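Folding Shirts So They Stay Folded: Tips From a Laundry Robot Study

Posted by Maya Hakim, 8 October 2023 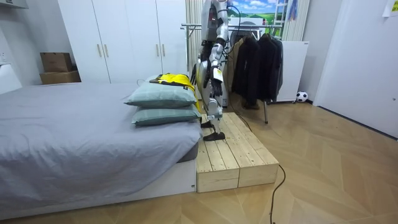
Most folding advice comes from people who fold well by habit and can't say what they do. A robot has no habits, so every step has to be worked out and tested. I spent part of the spring reading through the notes from the Gredo project, where Jabari Mollel and his group have been teaching a humanoid to pick up and fold clothes in an ordinary bedroom. A lot of it carries over to doing the job by hand.

What they tested

The group wanted to know whether the first grasp matters more than the folding itself. They ran 100 trials with shirts and jerseys left on a bed. In 50 of them the robot took hold of whatever cloth was nearest and tried to fold from there. In the other 50 it first looked for a shoulder seam, lifted the shirt by it, found the second shoulder, and only then laid the shirt down and folded.

The seam-first shirts came out flatter and needed fewer second attempts. The folding motions were the same in both sets. Mollel's write-up puts the difference down to twist: a shirt picked up by the middle comes down with the back and front out of line, and each fold after that makes it worse.

How to use it at home

Start at the shoulders. Find one shoulder seam, hold it, then find the other before you lift. Let the shirt hang for a moment. The weight of the hem pulls most of the creases out without any smoothing.

Lay it down hem first. Touch the hem to the bed, then lower the shoulders away from you. If you drop the whole thing at once, air gets trapped under it and the sides drift.

Don't fold on a pillow. Soft, sloping surfaces gave the robot trouble in both sets. A pillow is fine as a place to pick clothes up from, and a raised edge is easy to get your fingers under, but move the shirt to a firm part of the bed for the fold itself.

Pull the sheet tight first. Wrinkles in the bedding print through to thin fabric. They also catch on cuffs.

Treat slippery jerseys differently. Sports fabric slides on itself and opens up again. The notes suggest 2 folds lengthwise and then a roll from the hem, in place of the usual square. I tried this on a drawer of running tops and they have stayed put - cotton T-shirts did no better rolled than flat.

Keep one hand still. In the better trials one hand held the cloth down while the other moved. People tend to move both hands together, and that shifts the layer underneath. Pin the center of the collar with one hand and bring each side in with the other.

Check before the last fold. The seam-first method included a short pause where the robot compared the left and right edges. If they were out of line, it opened the last fold and did it again. Fixing one fold takes a few seconds. Fixing a finished stack means starting over.

What it doesn't tell you

The trials used adult shirts only, all dry. There is nothing in the notes about fitted sheets, baby clothes or anything with buttons down the front. The robot was also slow, so the results are about neatness and not about getting through a full load faster. My own folding got a little slower at first and then went back to normal.

Mollel's group plans to do towels next, and I'll add a section on those when the notes are out.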